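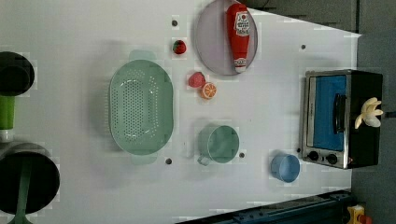 # Flosteo recipe cards

4 min read

Flosteo is a set of 3,096 home recipes typed up from handwritten cards and parish cookbooks in Skirnbridge and Preltbridge. Each recipe is one row in a plain text table. The set is meant for people who want to search old recipes, compare spellings, or work on units and measures.

Maintained by Wellington Siqueira. Last updated 6 June 2025.

## What is in the files

- `recipes.tsv` holds the recipes, one per row
- `units.tsv` lists every unit we met and what we took it to mean
- `sources.tsv` says which box or book each recipe came from
- `unsure.tsv` has the 47 recipes where a word or amount could not be read

Columns in `recipes.tsv`:

- `id`: never reused, even when a row is removed
- `title`: as written on the card, including odd capitals
- `ingredients`: split by semicolons
- `method`: full text, line breaks replaced by a single space
- `source`: matches a row in `sources.tsv`
- `course`: one of 11 values, set by us and not by the cook

## How the text was typed

Cards were typed by hand. Two people typed each card separately and the two versions were compared. Where they differed, a third reading settled it. If it didn't, the recipe went into `unsure.tsv` and the doubtful word is marked with a question mark in square brackets.

Spelling was left alone. You will find "desert" for "dessert" and at least three ways of writing "bicarbonate". Fractions are written with a slash, so a half is 1/2.
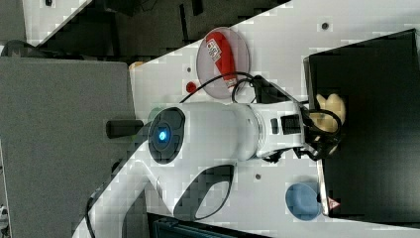 A pale yellow item at the black box.

## Units

Ounces and pounds are kept as they stand. There is no metric column. An earlier version had one, and it was dropped in February after Miranda cups were found to have been read as standard cups. "Miranda" is the name on the measuring set that many of the Preltbridge cards refer to, and its cup is smaller. Use `units.tsv` if you need to convert.

"Gill" is left unconverted. The Skirnbridge cards don't all seem to use it for the same amount.

## Known problems

- Oven settings are often missing or just say "moderate".
- Some cards carry on over the back and the back was blank or lost. These have `method` ending in `[ends]`.
- Jam and pickle recipes are over-represented because one of the parish books was nothing else.
- Several methods are out of date on food safety, mostly bottled vegetables. Don't cook from them without checking.

## Changes

Version 2 removes duplicate rows, fixes the semicolons in the cake section and adds `unsure.tsv`. Row order has changed, so match on `id`.

Corrections are welcome. Please give the `id` and the wording you think is right.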